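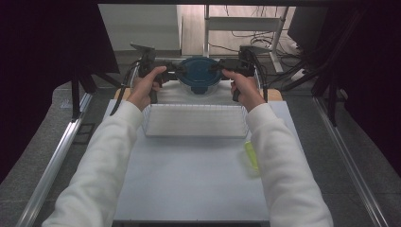
ホーム　レビュー　台所　本　お問い合わせ

カテゴリー:台所道具/保存容器

Lonulierの丸い保存容器を半年使いました

Gráinne Tully
2024年9月21日

日本に来てから、豆をよく煮るようになりました。私の国では缶詰の豆を買う人が多くて、私もそうでした。今は乾燥した豆を200グラムずつ水につけて、次の日に煮ます。煮た豆は一度に食べきれませんから、保存容器が必要になります。

三月に、Lonulierの丸い容器を買いました。容量は800ミリリットルで、二個セットの値段は3000円でした。プラスチックの容器としては安くないと思います。前に使っていたPrudskaの四角い容器は、同じくらいの大きさでもっと安かったです。

まず、よいところを書きます。

角がないので、洗うのがとても楽です。四角い容器では、トマトソースの油がいつも角に残って、スポンジの端を指で押しこんで洗っていました。丸い形だと、手を一回まわせば終わります。豆をスプーンですくうときも、最後の一粒まで取りやすいです。

本体は半透明で、中に何が入っているか、開けなくてもだいたい分かります。ひよこ豆と大豆は外から見ると少し似ているので、私はテープに名前を書いて貼っています。テープのあとは、ぬるいお湯できれいに取れました。

ふたは、固すぎず、ゆるすぎず、私の手にはちょうどよいです。ただし、濡れた手で開けるときは少しすべります。友人のÉrica Aguiarさんは関節が痛い日があって、そういう日は「布巾をかけてから開ける」と言っていました。やってみたら、たしかに軽い力で開きました。

次に、気になるところです。

一番の問題は、冷蔵庫の中の場所です。丸い容器をならべると、間にすきまができます。うちの冷蔵庫は小さいので、二個入れると牛乳の場所がなくなりました。今はすきまに、にんにくやしょうがを立てて入れています。これはこれで便利ですが、最初は少し後悔しました。

においについても書いておきます。キムチを四日入れたら、ふたににおいが残りました。重曹を入れた水に一晩つけて、そのあと日かげで干したら、ほとんど消えました。でも、完全には消えていないと夫は言います。今はキムチにはガラスのびんを使っています。

冷凍は二回試しました。スープを入れて凍らせましたが、割れたり曲がったりはしませんでした。口いっぱいまで入れないほうがよいです。説明書にもそう書いてありましたが、字がとても小さくて、私は二回目の前にやっと読みました。電子レンジは、ふたを外せば使えるそうです。私はいつも鍋で温めるので、試していません。

もう一つ、Jusiaというメーカーの丸い容器も店で手に取ってみました。ふたがもっと薄くて軽かったのですが、閉めたときに本当に閉まったかどうか分かりにくく、買うのをやめました。汁の多いものをお弁当に持っていく人は、店でふたを開け閉めしてから決めるのがよいと思います。

豆、煮物、残りごはんをよく保存する人にはおすすめできます。冷蔵庫に余裕がない人には、四角いもののほうが合うかもしれません。私はもう一セット買うかどうか、まだ迷っています。次に安くなったら、たぶん買います。

おすすめ度:五点中四点

いいね 137　コメント 8　シェア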